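Orkbridge Support
Ticket: match feed drops second-half events
Opened by: Edit Pálfi
Assigned to: Szabolcs Fekete
Product: Skamo live scores, football module
Opened: 2019-06-10
Priority: 2

Reported: Goals and cards after halftime do not reach the Haddad scoreboard widget. First half is complete. Final score on the league table is correct, so the table and the widget disagree. Seen in 5 matches, all cup ties.

Log

SF: Pulled the feed for the Enitz cup tie. 33 events sent, 32 stored. The missing one is the second-half kickoff. Without it the widget stays in period 1 and discards anything with a later period code.

SF: Edit, please confirm widget version and whether the page cache was cleared.

EP: Version is the January build. Cache cleared twice, no change. League matches on the same page update normally.

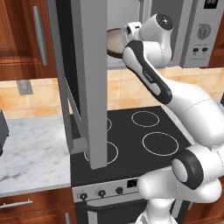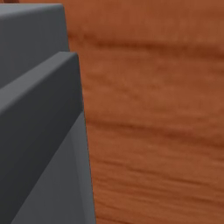 SF: Compared league and cup messages. Cup messages carry an extra field for the aggregate score. On the kickoff message this field is empty and the parser rejects the whole record. Other events have it filled in.

SF: Patched the parser on staging to read an empty aggregate as null. Replayed the Enitz tie. All 33 events stored, period changes at kickoff, both late goals shown.

EP: Staging looks right here. One yellow card is listed under the wrong team.

SF: Card is wrong in the source feed too. Separate ticket, please.

SF: Patch moved to production. Replay of the other four ties queued, should take about an hour.

EP: Three done, last one still shows the halftime score.

Status: Pending replay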